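Zundlow Opens Remote Teaching Service for Humanoid Robots

8/8/22
By Sabina Munshi

STISTTON – Zundlow said Monday it has opened a teaching service for companies that want humanoid robots to learn household handling work from human operators.

Under the service, an operator wears a headset and holds two hand controllers. The robot copies the operator's arm and hand movements while its joint positions and camera views are recorded. Each recording is checked by a second person before it goes into a training set.

Zundlow has recorded 3242 demonstrations during the trial period, covering 111 tasks. Most involve moving small items between baskets, shelves and drawers. Customers can order sessions by task or send their own objects to be used.

"A new operator needs a couple of days to get smooth," said Mariama Boateng, head of operations. "Picking things up comes first. Letting go in the right place takes longer."

The first customer is Matar, which makes control software for service robots. Matar has ordered 1771 demonstrations of sorting and putting away.

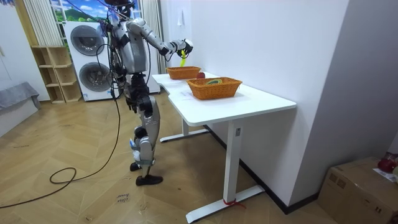
A humanoid robot holds a small yellow object over a desk with two woven baskets.

Bookings for outside customers open later in August. Files are delivered with the operator's notes and a log of failed attempts.

Contact: Prakash Krishnan, Zundlow press office, Stistton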